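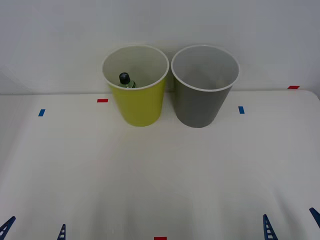 *Yellow cup, grey cup, and a small bottle with a black cap.*

# How to plan and write a second chance romance (without losing the middle)

I have written seven second chance romances now, and I've thrown away the middle of at least four of them. Beginnings are lovely. Two people who used to love each other bump into one another at the chandlery or the school gate, and off you go, typing until midnight. Then somewhere past the first kiss the whole thing sags like an old sofa, and you start wondering whether you ought to be writing about vampires.

What follows is the way I go about it these days. It's slow at the front and a good deal quicker later on, and I'm going to use my book *The Gromen Ferry* as the worked case all the way through, so there will be spoilers. If you've got it waiting on your Kindle, go and read it first! I'll still be here.

## Before you start

You'll need a notebook (paper, please, for the first part), whatever you normally write in, and about a week of evenings. You don't need index cards, although I know people who swear by them. Mine always end up under the fridge.

## Step 1: Write down the break-up first

Everything in this kind of story hangs from the day it went wrong, so write that day out in full before you write anything else. I mean a proper scene, with talking in it. You probably won't put it in the book. Mine for *The Gromen Ferry* came to nearly 2,000 words and only a few lines of it survived, but I went back to it constantly.

Here are the things I make myself answer:

- Where were they standing?
- Who spoke last?
- What did each of them think the other one meant?
- What did one of them know that the other didn't?

In my book, Gosta is meant to meet Clovora off the evening ferry at Gromen and he doesn't come. She waits until the lamps go on along the quay and then catches the last boat back. He had his reasons, and she had a perfectly good telephone, and readers have written to me crossly about both.

A word on that, while I'm here. If the whole break-up could be mended by one phone call, your reader will spend the book shouting at you. There can be a misunderstanding, of course, but put something real beneath it. Gosta missed the ferry, yes, but he had also been putting off telling his family about her for a year, and she knew it. The ferry was just the evening she stopped making excuses for him.

## Step 2: Decide what each of them has been doing since

Now take a fresh page for each person and fill in the gap. How long it is doesn't matter much. I've done eighteen months and I've done thirty years. What does matter is that they've both had a life, and that a bit of it was good.

I used to get this wrong. My early heroines spent the missing years gazing out of windows, poor things. Clovora, on the other hand, has run a bakery, been engaged to a nice dull man, learned to drive a van and lost touch with her sister. When she comes back to Gromen she has things she would have to give up, and that gives you a story to tell.

Try to find:

1. One thing they're proud of.
2. One thing they'd be embarrassed for the other to find out.
3. One habit left over from the relationship that they've never managed to shake.

The third is my favourite. Gosta still buys two newspapers on a Thursday, because she always wanted the crossword to herself. He gives the second one to the man at the ticket office. I didn't plan it at all - it turned up on the page, and I ended up hanging the final chapter on it.

## Step 3: Give them a reason to stay in the same place

One accidental meeting is fine. Three accidental meetings and people start to roll their eyes. You need something that keeps them bumping elbows, and it should be a little bit inconvenient for both of them.

For me it was the Benmoussa house. Old Mrs Benmoussa leaves it to the pair of them jointly in her will, having never been told they'd parted, and it has to be emptied before it can be sold. Every cupboard is an argument. A house clearance is a marvellous thing for a romance writer, by the way, as you can have them find practically anything in a drawer.

Other arrangements I've used or seen used well are a wedding where both are in the party, a shared dog, a village play, and a broken-down boat. Pick one with an end date. When the house is sold or the play is over, they'll have to choose, and your reader will feel that coming from a long way off.

## Step 4: Map the middle by trust, scene by scene

Now we come to the saggy part. I used to plan the middle by events (the picnic, the storm, the row at the harbour) and it never held together. These days I draw a line down the side of a page and mark how far each of them trusts the other, from nothing at the top to everything at the bottom. Then I plan scenes that shift one of them along the line.

The trick is that they mustn't move together. If Clovora softens in chapter nine, Gosta should be going the other way by chapter ten. Perhaps he has found the letter from the nice dull man. If they both warm up at the same speed you have a very pleasant afternoon and no book.

Write a single sentence for each scene, like this:

> Clovora lets him drive the van. She trusts him a little more. He sees the engagement ring in the glove box and trusts her a good deal less.

If you can't say who moved, the scene is probably there because you liked the weather. Cut it, or save it for another book. I have a whole folder of weather.

## Step 5: Write the apology, then make it late

There has to be an apology in a second chance romance, and it has to be a good one. I write it as soon as the map is finished, long before I get to it in the draft, while I've still got the energy to be fussy.

A decent apology on the page says what was done, in plain words, and it doesn't ask for anything back. Read it aloud. If you hear the word "but", have another go.

Then put it later than feels comfortable. In my first draft of *The Gromen Ferry*, Gosta said sorry on page 43, and there was nothing left for anybody to want. I moved it to the last night in the house, among the packing boxes, and the whole middle pulled tight behind it. He does try earlier, twice. The first time she walks off, and the second time the removal men arrive.

## Step 6: Draft quickly and leave the flashbacks till last

Write the present-day story straight through with no flashbacks at all. When you feel one coming on, type FLASHBACK in capitals and carry on. I know it's hard. Flashbacks are delicious to write and they are also where a great many drafts go to have a lie down.

Once you've got to the end, search for all those capitals and look at each one. Ask whether the reader really needs it, or whether a line of talk would do. I had quite a crop of them and kept two. One of those is the quay, trimmed right down, and the other is the two newspapers.

My best day on that draft was 3,774 words, which I mention only because the day after it I wrote a shopping list. Don't worry about the daily total. Keep the map next to you and do the next scene on it.

## Step 7: Check the ending against the break-up

Go back to the scene you wrote in Step 1 and put it beside your last chapter. Something from the first should turn up again in the second, the other way about. Clovora waited at the quay and Gosta didn't come, so at the end it's Gosta who waits. I let three ferries go by before she gets off one. My editor wanted it to be two, and we had quite a long correspondence over it.

They also need to have changed enough that you believe it this time. If the same evening came round again tomorrow, would he turn up? Would she ring him? If you're not sure, it's usually a scene missing from the second half of your map, so go back to Step 4 and find the place where one of them stops moving.

## If you get stuck

- **They're bickering in every scene.** Give them a job that needs four hands. Carrying a wardrobe down a narrow staircase did wonders for mine.
- **One of them is nicer than the other.** Look at your answers to Step 2 and let the nice one do something selfish.
- **The friend has taken over.** Mine always do. Send the friend on holiday for five chapters.
- **You've gone off the hero.** Leave it a week, then read the break-up scene again from his side.

The trust map works for friendship stories as well, and I'm trying it at the moment on a pair of sisters, with a line each and a third one for their mother. I'll put the page up when I can read my own handwriting.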